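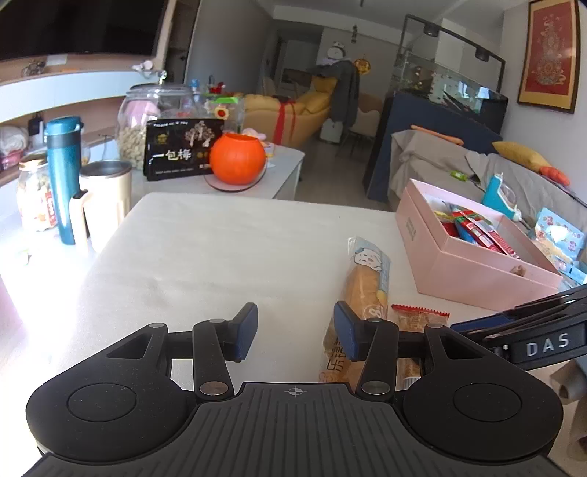

Snack Table Tidy-Up: Small Tricks That Stick

I love a living room with snacks out, and it doesn't have to look like a checkout counter!

Give wrapped candy one box with a lid. Lid off when friends come over, lid on when they leave — done.

Peanuts go in a big glass jar, so you can see when they're running low. Wash and dry it fully before each refill (a damp jar makes sad, chewy peanuts).

Stand jars on a tray. When it's time to wipe the table, you lift one thing and off you go!

Bread rolls stay in their wrappers until somebody's hungry. Eat the oldest first.

Keep cups and bottles together at one end, away from the candy.

Posted September 24, 2022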